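The last pair of hands

Kerier's contract kitchens put robots on the cutlery line. The people who used to do it are still there, mostly. Doing something else.

Monday, June 1, 2020

Ask anyone who has worked the back end of a canteen what they hated and they won't say pots. They'll say cutlery. Sorting it, standing it up, handle this way, handle that way, 300 pieces before the lunch rush and then again after. Wrists go first. Then patience.

Kerier runs staff canteens for office blocks, and since April its main site has had two arms from Vetex doing the sorting. What the arms know, they got from people. Training is done with hand-held grippers, at a dining table with a cloth on it, chopsticks and spoons, a plastic holder. Pick up. Put in. Again. 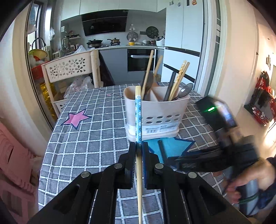

Who teaches the machine?
The kitchen staff, mainly. Kerier asked for people from the wash-up first and pays the same hourly rate for it.

Shifts at the table are 4 hours. Quieter than the wash-up, sitting down if you want. Some took to it straight away. Others went back to the sinks inside a week, said it was like eating dinner with somebody else's fingers. Chopsticks are the sod. Thin, they roll, they cross over each other, and a grip that suits a spoon handle doesn't suit them at all. 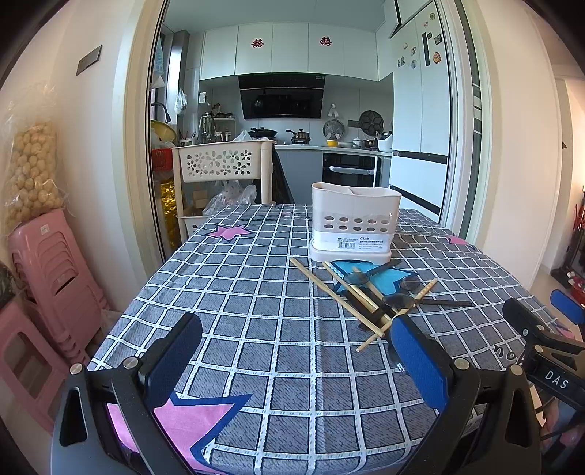
And the pay question hasn't gone away. Same rate, fine, but the table work runs out once the arms are good enough, and everyone can see that. The union rep wanted a promise in writing. Got one, for two years. After that, "we'll talk".

Plondico, which handles the software, says a mixed heap is harder than any single item. Staff could of told them that for free. You learn to take the top one first, and not to yank. 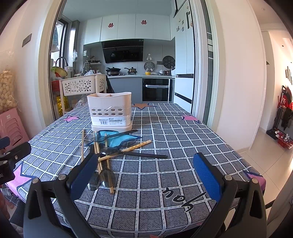 A spoon, chopsticks and a ladle at the training table.

Back at the main site the line is slower than a good worker and steadier than a tired one. Breakages down, noise about the same. Roughly 8 jobs have changed shape: more serving, more prep, less standing in steam. One supervisor misses the chat at the sinks. The new rota spreads people out and teh old gossip has nowhere to go.

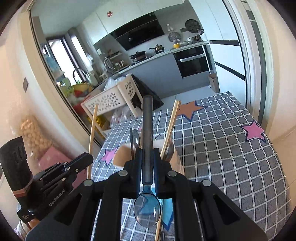

Have any jobs been cut?
None so far, according to Kerier, though two people who left in the spring were not replaced.

Next up is Nutsugah, the firm's smaller site, where the wash-up is barely wider than a corridor and the arms may not fit. Staff there have been offered table shifts anyway. Sign-up sheet is by the lockers. Half full, last time we looked.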